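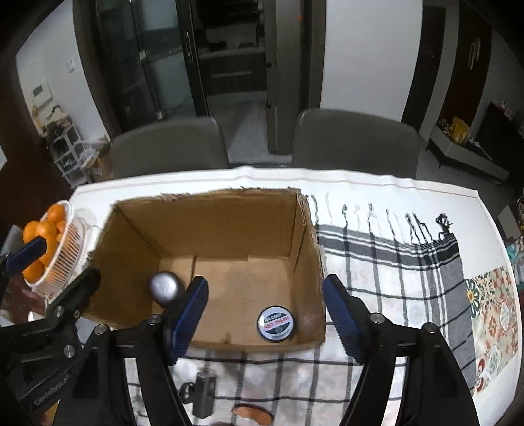 What size of thing is an open-top table box meant for?

Small household things you want to see and reach without lifting a lid: tins, jar lids, key rings, toy figures, a bit of fruit, the odds and ends that come off a table when it has to be cleared.

# Onier Open-Top Table Box (reused cardboard)

Item 422. Sold singly or in packs of 4. Brown corrugated cardboard, used once before, flaps removed.

The Onier table box is a plain shipping carton that has already made one trip. We take off the top flaps, check the bottom and the corners, and sell it on as an open box for sorting and short-term storage. It is low in price and easy to replace. When you are done with it, it goes in with the cardboard recycling.

We started selling these from the back of our store in Aritz after customers kept asking for the empties. Valbona Gashi runs the sorting bench there and decides what goes out and what gets flattened. Last year 2,000 cartons passed the check. The busiest month is November, when people start putting summer things away and bringing out the holiday boxes.

## What you get

- One open box, or a pack of 4 nested or flattened (see Shipping)
- Bottom flaps still in place and holding
- Top flaps removed by hand
- Original printing left on the outside

Because the cartons come from many senders, no two batches match. Some have printing on the front, some on the sides, some in languages you may not read. We don't cover it up. If you want a blank box, the new Derese carton is plain brown all over and costs a little more.

## The top edge

We remove the flaps by tearing or cutting along the fold. The edge that is left can be ragged, and on some boxes you will see the wavy inner layer of the cardboard along the rim. It doesn't change how much the box holds. If you don't like the look, run a strip of paper tape over the rim. One roll of our paper tape does 46 boxes of the small size.

Cardboard edges can scratch soft hands. If children will be using the box, tape the rim before you give it to them.

## Using it on a table

The box works best on a cloth. A bare tabletop lets it slide when you drop something in, and a cloth gives it some grip. Any tablecloth will do, plain or patterned. Smooth the cloth out first, and set the box down close to where you sit so that you can see the bottom.

Put heavy things in first and keep them low. A round flat tin is a good first item, laid flat in a corner, where it helps hold the box in place. Smooth round things roll, so put them against a wall or between two things that don't. Figures and key rings go in last and on top, with the metal loops facing up so they can be picked out again.

Most people use one box for each kind of thing. Abrehet Gebreyes, who helped us test the small size, uses hers another way: everything on the table goes into one box before dinner, and she sorts it out afterward. Both ways work. The second way needs a stronger bottom, so ask for a double-taped one when you order.
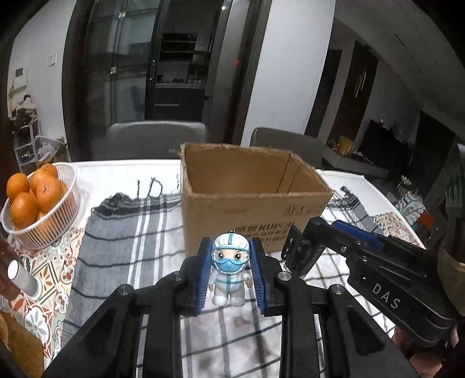 If you sort at the same table where you eat, keep the food in its own container, off to the side. Fruit does better in something with holes in it, where air can get through, and a slotted plastic basket is easy to rinse. You can carry oranges in the cardboard box for a short time, but check them before leaving them there overnight. One soft orange will wet the bottom, and a wet bottom doesn't come back.

## What not to put in it

- Wet cloths or anything that drips
- Open bottles
- Loose sharp tools
- Hot pans

The box is not a food container. It has been through the mail and through warehouses, and we don't wash it or treat it. Wrapped food and closed tins are fine.

## Care

Keep it dry. Wipe off dust with a dry cloth. If a side wall starts to lean outward, fold a piece of tape over the corner seam on the inside, press it down hard, and leave the box empty for an hour. A wall that leans again after that is worn out.

Don't stack these boxes when they are full. With the flaps gone there is nothing for the upper box to rest on except the rim, and the rim will give. Empty ones can be stacked inside each other if the sizes differ a little.

## Sizes

We sort by eye into small and medium. A small box takes up less room than an open newspaper page and is deep enough that a standing figure or a short jar won't tip out. A medium box is deeper and holds folded table linens as well. If you need an exact size, write to us before ordering and we'll measure what is on the shelf that day.

## Shipping and pickup

Pickup is free at the Aritz store and at the Balside counter. Single boxes are sent open, with other goods packed inside them when possible. Packs of 4 are flattened, and you will need to fold and tape the bottoms yourself. Tape is not included.

Gonçalo Carrilho handles orders of more than one pack. He can usually set aside matching boxes if you give him a week - schools and church sales often ask for this.

## Returns

Tell us within 14 days if a bottom is open or a corner is split, and we'll send another box. You don't have to mail the bad one back. We don't take returns for printing, color, or uneven rims.

## Goes with

- Paper tape, narrow, brown or white
- Slotted basket, white plastic
- Tie-on paper tags
- Derese carton, new, plain, with flaps

Page updated 14 Jul 2024. For questions about stock, ask for Kiều Lại at the Balside counter.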